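Ok so a thing happened at Limano last night and I need to tell somebody who wasn't there. Thread, sorry.

Background: Limano is the pasta place in Detholm with the green awning. Two-hour wait if you don't book. I booked. I booked in OCTOBER for my aunt's big birthday, that's how seriously we take the gnocchi.

We're on bread when the guy at the next table starts snapping his fingers at our waitress. Like you'd call a dog. She's carrying 3 plates. She says "one moment, sir" and he goes "I've had my moment, where's my veal."
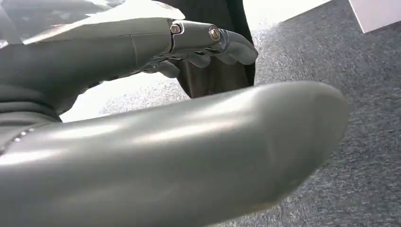
Fingers.

Anyway. Veal arrives. He cuts the whole thing up, eats almost all of it, then announces to the room that it's cold and he's not paying. His wife is studying the dessert menu like there's a test on it.

Out comes the owner, Clodagh Cronin. Tiny woman, reading glasses on her head, flour up to the elbow. She looks at the plate. She looks at him. She says "You ate it cold, then? All of it?"

He says do you know who I am. I swear people really say this!! She says "Yes, you're table 2, and your bill is $126."
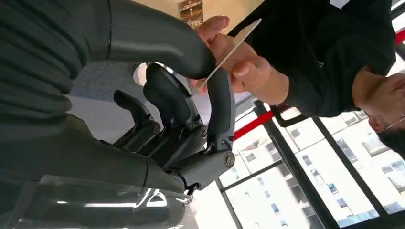 So he stands up, grabs the breadsticks out of the glass (why??) and marches for the door. With the breadsticks. And my cousin Elis Sayce, who has never confronted anyone in his life, stretches his legs out across the aisle and says "think you forgot something, pal."

Long silence – you could hear the dishwasher going in the back. Then the wife gets up, puts a card on the counter, pays the full amount plus a tip, and orders a tiramisu to go. One tiramisu. For her.

He waited outside. She took her time with the lid.

Clodagh sent us a round of limoncello and told Elis to keep his feet under the table next time, somebody could've broken a neck. Fair.

Gnocchi was great btw. Get the sage butter one.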